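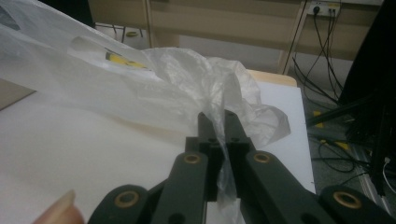 We finally ran the hand-held gripper comparison we've been promising since August, and I have to say it was more fun than I expected! Two grippers, the Oker and the Pichler, same cheap wrist camera on each, same handles, and a pile of things from the kitchen drawer that robots tend to be bad at. Selina Prantl did most of the squeezing and I kept the score sheet (my handwriting is worse, but my wrists are older).

The rules were simple. Each gripper got 300 grabs, split over plastic bags, dish towels, pens and a few small boxes. A grab only counted if the thing came up and stayed up for 9 seconds. Drop it at eight and you get nothing, which caused some loud discussion around grab number 40 or so.

Boxes and pens were a snooze. Both grippers did fine and I won't bore you with it. Towels went slightly to the Pichler, mostly thanks to its softer pads, which sort of sink into the fabric and hold on.

Thin see-through bags were where things got interesting. They slide, they crumple, and they look like almost nothing on camera. The Oker has narrow parallel jaws on a linkage with brass-colored bushings, and once it closes on a twisted bit of film it just hangs on. The Pichler's pads kept letting the plastic slip out the side. Out of its bag grabs, the Oker made 71 percent and the Pichler didn't reach half. I had bet on the Pichler, so lunch was on me.

A word about the bushings – I'd asked for plain printed holes to save money, and Uchenna Ekwueme, who put both linkages together for us, talked me out of it. He was right. My early printed version got sloppy after one afternoon and the jaws stopped meeting square. The one with the bushings still closes the way it did on the first morning.

Not everything about the Oker is lovely. The handle is stiff, and Selina was shaking out her hand well before the end of her 300. It's also wide at the bottom where the links spread out, and that eats up a good chunk of the camera view. If you plan to train anything on the video, you'll want to move the camera up a bit or live with a lot of dark gray plastic in your pictures. We tried a taller camera mount late in the day and it helped, but it wobbles, so I'm not recommending it yet.

We also had a Kuser controller ready to run the same grabs with the jaws on a real arm. That part didn't happen. The firmware update took most of an evening and then the arm wouldn't home, so it'll have to be a separate post.

The score sheets and the drawings for both sets of jaws are going up on the Brostora project page as soon as Uchenna has cleaned up the file names. If you've got a gripper you'd like to see in the next round, write to us – we still have plenty of bags.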